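Clidumness 23: grasp planner split out of the control loop

The August build of Clidumness moves grasp planning into its own process. Until now the planner ran in the same thread as the arm controllers, and a slow collision query could delay a joint command. Trevor Turcotte traced most of the stuttering reported on the two-arm bench to this. Commands now go through a fixed-size queue, and the controller holds its last valid target if the queue runs dry.

Perception has changed less. Veronika Hegedűs retrained the segmentation model on 3,768 labelled views, of which 476 contain translucent or frosted objects. Depth on these is still poor, so the planner fits a simple solid to the outline and ignores depth readings inside it. Open necks and rims are handled as separate parts, with their own approach directions.

Arm assignment is also new. Each object is given to one arm before any path is searched, and the other arm is treated as a moving obstacle.
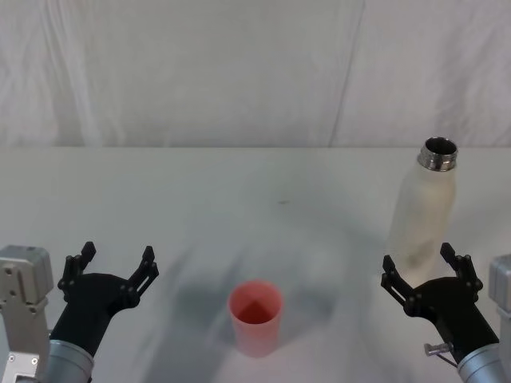

The cost used for assignment is path length plus a penalty for crossing the midline. An object close to the midline can score almost the same for both arms, and early builds switched between them on every update. Mackenzie Lavoie added a small bias towards the arm already chosen. The default suits a cup and a bottle; crowded tables may need a higher value.

Old configuration files will load, but the planner_thread key is ignored. Send logs from failed plans to Renata Huenchumán, with the queue trace attached.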